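Laltska bedroom set - equipment budget README

last edit 2020-11-16

What's in here: budget.csv, quotes folder, clips from the bed-making task (sheet only, no pillows yet). Use it to plan the next kit order. Prices in USD, no shipping.

Plan is two hand-held grippers per operator, left and right. Spare finger pads come out of the same line. 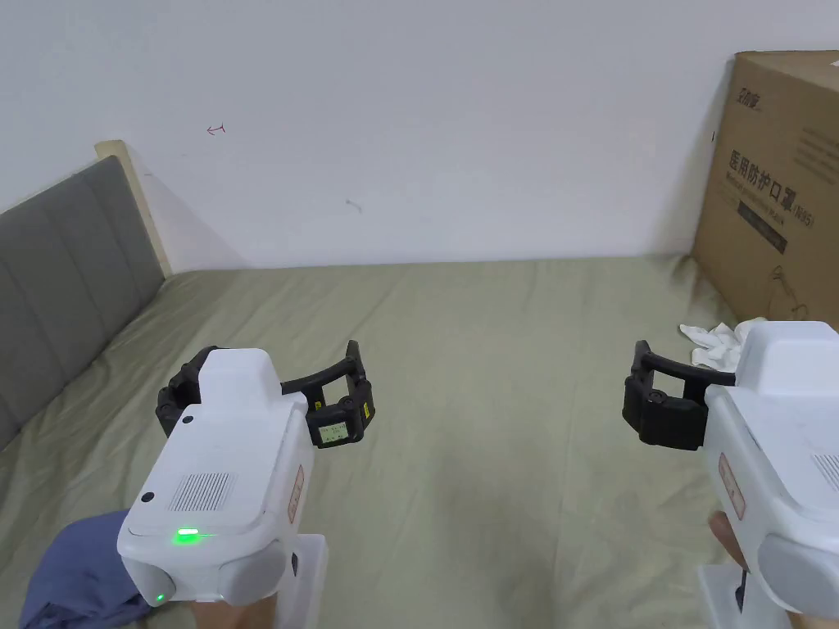 Kevin Valderrama: 490 a pair is the old Urstead quote, check it before anyone signs. It ran out in September.

OK - will ask for a new one. Leave the row as is untill then.

Storage: 20 a month, Dreltham row. Cables: 90, one time.
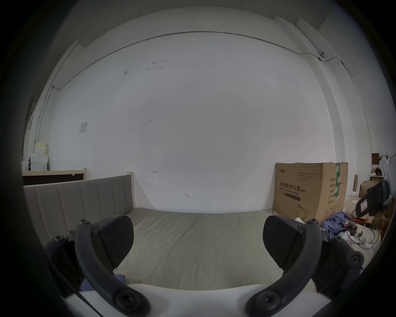 Chargers still missing from the sheet. Need four, Alvarado has not sent a price. Dont order pads before that.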